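Kaczorowski to build 14 grain barges and a new river terminal at Plodorley

22/03/2018

River carrier Kaczorowski is delighted to share that it will build 14 barges for its own fleet, along with a grain terminal at Plodorley, where farmers have been asking us for a proper berth for longer than we care to admit!

"Our growers have waited patiently, and it warms my heart to finally give them a date," said General Director Rafia Farooqui, who expects the first barge to be loaded in October. The terminal will employ 39 people, and Nives Cocco, who has looked after our Fastov office so kindly, will manage it.

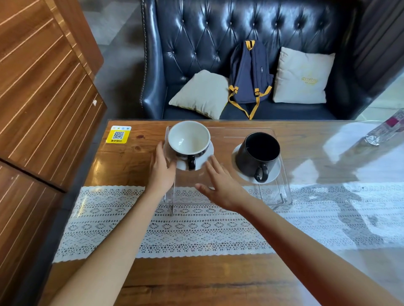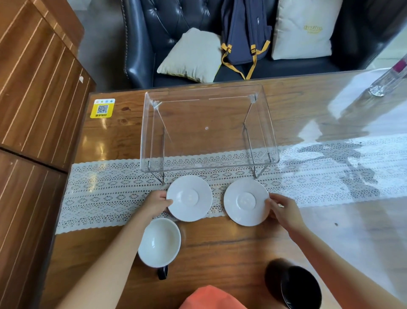

Will smaller farms be able to use the terminal?
Farms of every size can book space, and loads may be shared with a neighbor.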